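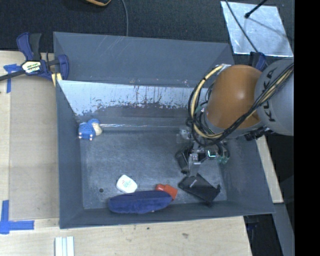 A Day at the Gutovano Toy and Hobby Fair
December 29, 2022

I have been promising myself a trip to the Gutovano fair for longer than I care to admit, and this year, with the week after the holidays wide open and the house full of leftover pie, I finally packed a thermos and went. It's held in the old market hall down by the river, a long brick building with a glass roof and the kind of radiators that clank when they warm up. I love a building like that, and I would probably have paid the 8 dollars just to walk around in it with nothing for sale at all.

Getting there is easier than the website makes it sound. I took the early train to Cindham and changed to the local bus, which stops right across from the side entrance (stay on past the post office, the stop everyone gets off at is one too soon). If you drive, the lot behind the hall fills up early, and after that you're sent to the field by the rowing club. It had rained overnight, so I was glad of the bus and even gladder of my boots.

The sign by the door said the hall had room for 800 people, and by the middle of the morning it felt as though every one of them was standing between me and the coffee. But it was a cheerful crowd! Grandparents with shopping carts, teenagers hunting for card sets, a whole family in matching scarves who I seemed to meet at every corner. People let you squeeze by and told you what they'd found, whether you asked or not.

I started at the far end with the doll and bear tables, which is where I always end up anyway. Old bears are a weakness of mine. There was one with a worn nose and one glass eye that I walked past three times and then went back for, only to find it gone. I've thought about it every day since. The lesson, if you're as slow to decide as I am, is to ask the seller to hold it while you go and have your tea.

From there I drifted over to the Vrettos table. Vrettos is a small firm that still makes wooden puzzles in a workshop up the valley, and they had brought a scroll saw along and were cutting pieces while people watched. I stood there far longer than I meant to. The man at the saw hardly looked up, but he handed each finished piece to whichever child was closest, and they passed them down the line like something hot from the oven. I bought a puzzle of a lighthouse, which I then had to carry around for the rest of the day in a bag with no handles.

The model railroad people had the whole center of the hall. Their layout was a mountain line with a tiny station called Wislow, complete with a baker's shop whose window lit up when the evening train came in. One of the builders told me that it took them most of September to get the lighting right, and that the locomotive numbered 1218 is the only one that will climb the back slope without help. Sure enough, while I was watching, another engine stalled halfway up and 1218 was sent around to fetch it, to a big round of applause.

Lunch was soup and a roll from the kitchen in the basement. The lentil is the one to get. I shared a table with two sisters who collect tin wind-up animals and have done so since they were girls. They had a printed list of everything they own, so as not to buy anything twice, and had bought a duck that morning which was already on it. They didn't seem a bit sorry.

In the afternoon there was a raffle. I had ticket 3059, which did not win the rocking horse, nor the kite, nor the big tin of shortbread. The rocking horse went to a boy who was much too tall for it and who gave it, very nicely, to his little cousin on the spot, and I'll confess I had to look for a tissue.

Upstairs on the gallery is the repair corner, and please don't miss it, as the staircase is tucked behind the coat racks and easy to walk right past. You bring in whatever's broken and they mend it as you wait, for whatever you feel like putting in the jar. I'd brought my mother's old music box, which hasn't played properly in years. They cleaned it and straightened one of the little teeth, and now it plays all of its tune except the last note. I've decided I like it that way.

A few small things for anyone thinking of going next year. Bring cash, as plenty of the tables don't take cards. Wear layers, because the hall is chilly at the doors and very warm on the gallery. The restrooms in the basement have a shorter line than the ones by the entrance. And the last bus back to Cindham leaves before the fair closes, so check the timetable at the stop when you arrive. I caught it with my lighthouse under one arm and the music box in my lap, and ate the other half of my roll on the way home.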